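Flokeck Cell Guide, Section 6: Running the Desktop Teardown Demonstration for Visitors

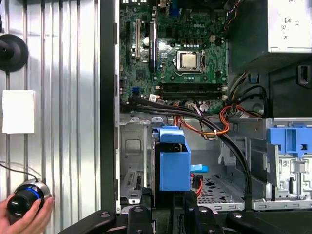
How long should the demonstration take?

Plan on one short run per visitor group, with time for questions before the arm moves and again after it has stopped. If a group arrives late, shorten the talk and leave the run as it is.

6.1 Before you start

This section covers open days and booked visits. For normal production use, see Section 4. For fault codes, see Section 9.

The demonstration shows the Flokeck arm working on an opened desktop computer that lies on its side. One trained operator runs the cell. A second person, called the host in this guide, talks to the visitors and watches the floor line. The operator doesn't answer visitor questions while the arm is enabled.

You will need:

One desktop tower, side panel off, unplugged
The Vurnitard demo program, loaded and checked
The visitor log
Floor tape
Safety glasses for everyone inside the taped area

CAUTION: Never use a tower that is connected to wall power. Take the power cord out of the room before visitors come in.

CAUTION: Don't open the power supply unit, during the demonstration or at any other time. It can hold a charge after it has been unplugged.

6.2 Setting up the room

1. Tape a line on the floor 2,600 mm from the base of the arm, on all sides that visitors can reach.

2. Place the screen for the wrist camera view outside the line. Visitors in the back row will see more on the screen than they will on the bench.

3. Lay the tower on its side with the open side up. Check that it sits flat and doesn't rock.

4. Look over the cables inside the tower. Move any loose loop out of the path of the gripper. Leave tied bundles as they are.

5. Set the travel height to 740 mm above the bench. The arm returns to this height between moves.

6. Set the speed limit to 112 mm per second. The program will refuse to start in visitor mode if the limit is higher.

Note: The speed limit goes back to the production value when the controller is restarted. Check it again after any restart, including one over lunch.

6.3 Checking the gripper

1. With the arm disabled, check that the fasteners on the gripper fingers are tight. Use the hand tool from the cell drawer.

2. Wipe the camera window with a dry cloth.

3. Enable the arm and open and close the gripper on nothing, at low speed. Listen for clicking. If you hear any, stop and go to Section 9.

4. Run the program once in full with no visitors present. Keep a hand on the stop button throughout.

If the practice run stops early, don't simply press resume. Return the arm to travel height, set the tower back in position, and start over from step 4.

6.4 Running the demonstration

1. Bring the group in and have the host read out the safety card.

2. Point out the stop button and say who will press it.

3. Show the main parts of the computer on the screen: the motherboard, the processor, the memory slots, the power supply and the drive bays. Visitors follow the rest more easily once they know these names.

4. The operator says "arm moving" in a clear voice, then enables the arm.

5. Start the program. The arm comes down from travel height and pauses over the drive bays. This pause is built in. Use it to tell visitors what comes next.

6. Let the program finish. The arm goes back to travel height on its own.

7. The operator disables the arm and says "arm stopped." Only then may visitors step up to the line to ask questions.

CAUTION: Nobody reaches into the tower while the arm is enabled. If a part falls or a cable catches, press stop, disable the arm, and then clear it by hand.

Note: A missed grip is common and isn't a fault. The program tries again once. If the second try fails as well, it skips that part and moves on. Tell visitors what happened - most of them find it more interesting than a clean run.

6.5 Between groups

1. Put the parts back in the tower. Swap the tower if a clip or latch is cracked.

2. Write the group size and any stops in the visitor log.

3. Check the floor tape. It lifts at the corners near the door.

4. Check the speed limit on the controller.

Groups at the Wesden site are limited by the size of the room. Larger parties should be split, with one half waiting in the hall with the host from the next slot. The site's limit for a full open day is 200 visitors.

6.6 Closing down

1. Disable the arm and switch the controller to standby.

2. Remove the tower and return it to the Siliņa storage shelf.

3. Put the cell back in production mode and sign the handover sheet.

Questions about this section go to Vernon Lachance (cell operation) or Haruto Furukawa (visits and bookings). Requests for December visits need a signed form from the visiting school or firm before a slot can be held.

Section last revised 18 September 2018. Changes: travel height in 6.2, wording of the second caution in 6.1.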